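Goltorwood Household Advisory Service
Making Do During a Supply Shortage
Updated 12/13/22

When fuel and groceries are in short supply, households are advised to review what they already have before buying more. The Service received 434 requests for guidance in April, most of them on storage and kitchen energy use.

Begin with the pantry. Place older items at the front and write the opening date on every jar. Flour and rice keep best in sealed containers away from the stove. Residents of the Fontana district may collect date labels from the Kadumico office, Room 124.

Clear one work surface and sort everything there by date. Wipe the surface with a damp cloth before food is returned to the shelves. 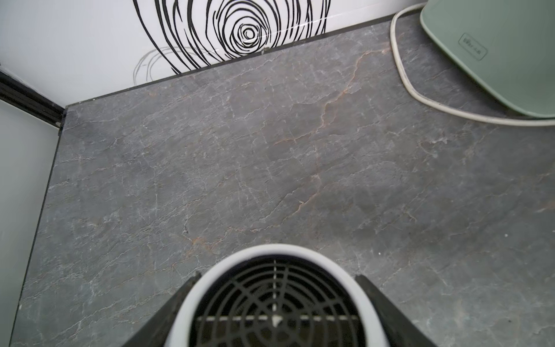

Dark gray surface with pale veining and faint rust-orange lines.

Do not store more than one spare can of heating fuel indoors, and never keep it in the kitchen. The Ondinis leaflet on safe storage, No. 226, lists approved containers.

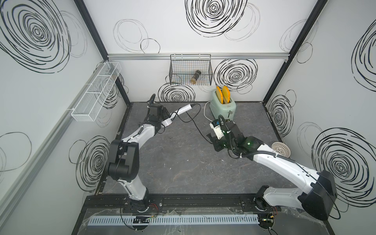 Bread is often the first item to run out and the first to be wasted. Slice a fresh loaf on the day of purchase and freeze it in packs of 4 slices. A toaster, such as the pale green one shown near the back, will brown frozen slices without thawing and spares the cost of heating a full oven. Empty the crumb tray weekly, with the appliance unplugged and cool.

Heels and dry ends may be grated and kept in the freezer for breadcrumbs.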